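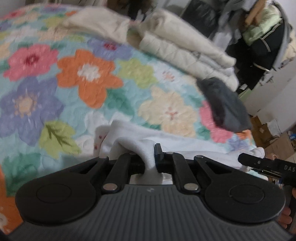
Bedroom checks — pre-listing walkthrough, Wulholm unit, 1,649 sq ft

1. Smoke alarm. Press and hold test button. PASS. Date stamp on the back is legible, unit within service life.

2. Egress window. Opens fully without a tool. PASS. Sash drops when released — balance spring needs replacing before showings.

3. Outlets. Tester in every receptacle. FAIL at the closet wall: open ground.

4. Door. Swings 90 degrees, latches, clears the carpet. PASS.

5. Baseboard heater. Keep bedding and drapes 6 inches clear. PASS. Thermostat cover loose.

6. Closet light. Bare bulb over shelf. FAIL. Fit an enclosed fixture.

7. Ceiling. Old stain near the vent, meter reads dry. Note on the disclosure form.

Items 3 and 6 to be closed out before the July listing. Recheck takes 20 minutes.

Comments (3)

pelen_owner: Does an open ground have to be fixed or just disclosed?

Skandine: Depends on your state. Our buyer's inspector wrote it up and we ended up paying for it anyway.

2ndfloorwalkup: Add window locks to the list. Ours were painted shut.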